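Workshop Tips: Trying Out Hand-Held Grippers Before You Settle on One

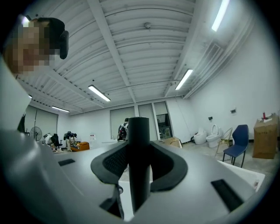 Issue 134

Most of these notes come from bench trials of hand-held grippers, the kind a person carries and works by hand to record a task that an arm will repeat later. They should be of use to anyone choosing between two or three models for a small workshop or for chores about the house. Corrections from readers of the August page have been worked in.

Camera view

Check the view before checking anything else. Fix the gripper in a vice or hold it at working height, take one still, and look at how much of it is taken up by the tool itself. On the grey-bodied unit the casing fills the lower half, and the black post stands straight up through the middle of what is left. The ceiling lights and the far wall come out well enough, but a person standing at the blinds is partly hidden by the post. A cup or a tap handle in the same spot would be partly hidden too.

Do the same test at three heights: worktop, shoulder and floor. Write down which part of the tool gets in the way at each. Tilting the camera bracket by a few degrees usually costs some view of the fingertips, so retake all three stills after each change.

Ceiling tubes are a common nuisance. If the gripper is tipped back far enough for the tubes to come into view, many cameras will darken everything else to make up for them. Lock the exposure on the worktop and leave it locked. Cillian Moynihan locks his on a sheet of plain grey card, and his clips match from one session to the next far better than mine do.

Finger pads

Textured mesh holds dry card, cloth and matt plastic well. It picks up crumbs and lint, and once the texture fills it slides like bare rubber. Brush it out with an old toothbrush and warm water with a drop of washing-up liquid. Do not use white spirit on rubber.

Smooth pads are easier to wipe and are the better choice for wet crockery. Ribbed pads are fine on jar lids and poor on paper.

To compare pads fairly:

Use the same object, filled to the same weight. A 30 cl bottle of water does well.
Grip at the same height each time. Put a band of tape on the bottle.
Lift, hold for a slow count of 11, set down. Repeat four times per pad.
Note any slip, even if the bottle did not drop.
Wipe the bottle between pads. Hand grease spoils the results more than any other single thing.

Our own results over one Friday: the Brarska mesh pad slipped once on the dry bottle and every time on the wet one. The Nair smooth pad slipped twice dry and once wet. The Fivix pad, which is ribbed, came in between on both. None of the three managed a sheet of greaseproof paper.

Trigger and spring

A stiff spring feels sure at first and becomes tiresome after roughly 30 lifts. Test it for longer than you think you need. If the hand starts to shake, the recording shakes with it, and the arm will copy the shake.

Look for a trigger that can be worked with two fingers. Kathleen Foley has small hands and could not close the Fivix fully without shifting her grip, which moved the camera each time. A foam sleeve on the handle made this worse. A shorter lever made it better.

Do not oil the trigger pivot with cooking oil. It gums. A dry silicone spray, wiped off at once, is enough.

Weight and balance

Weigh the unit with its cable and battery fitted. Makers' figures often leave out both. Then balance it on one finger under the handle. If it tips forward hard, expect a sore wrist and a drooping view by the end of a session.

If the battery is heavy, carry it on a belt or in a small backpack and run the lead up the sleeve. Fix the lead at the elbow with a loop of soft tape, leaving enough slack to reach a high shelf. A lead that goes tight halfway through a reach will pull the gripper off line.

The room

Keep the floor clear where people walk while recording. Flat card on a smooth floor slides underfoot. Move stacked chairs and boxes to one wall and leave them in the same place all week if the controller uses the room to keep track of position. We lost most of a morning to poor tracking after a row of boxes had been shifted overnight.

Plain white walls and closed blinds give a tracking camera little to hold on to. Tape up a few printed sheets with bold patterns at head height, no two alike. Bríd Gallagher uses pages from old calendars and finds them as good as the printed targets.

Turn standing fans off or point them away. Moving blades upset some trackers, and loose cloth blown about on the worktop makes folding trials useless.

For bathroom chores, practise the lid and seat movements on an unplumbed toilet first. Set it against a wall at its proper distance, and mark the floor with tape where the feet go. Raise and lower the lid slowly. Quick movements were the main cause of dropped lids in our arm trials.

Controllers

We tried two, the Ovow and the one supplied with the Nair arm. The Ovow is slower to start and steadier once running. The Nair unit starts at once but forgets the finger opening if the power dips, so the fingers must be set to zero again. Put it on its own socket, away from the kettle.

With either, set the closing force low and bring it up in small steps. An egg in its shell makes a good upper test. A ripe tomato is better, as it shows bruising before it splits.

Keep a written sheet beside the controller with the pad fitted, the force setting and the battery used. File names alone are not enough. Mairéad Horgan rules hers in pencil in the back of a recipe book.

Cleaning up

Wipe the casing with a damp cloth, never a dripping one, and keep water away from any slot or socket. Let the pads dry with the fingers open. Stored shut, rubber takes a set and will not meet evenly at the tips.

Cover the camera lens with a clean cotton bag. Kitchen roll scratches.

Readers' corrections

Orla Quinlan writes that talc on rubber pads, suggested here before, leaves a film which spoils grip on glass. She is right. Wash it off and leave it off.

The spare pads for the Brarska are sold in packs of 4, and the screws are not included.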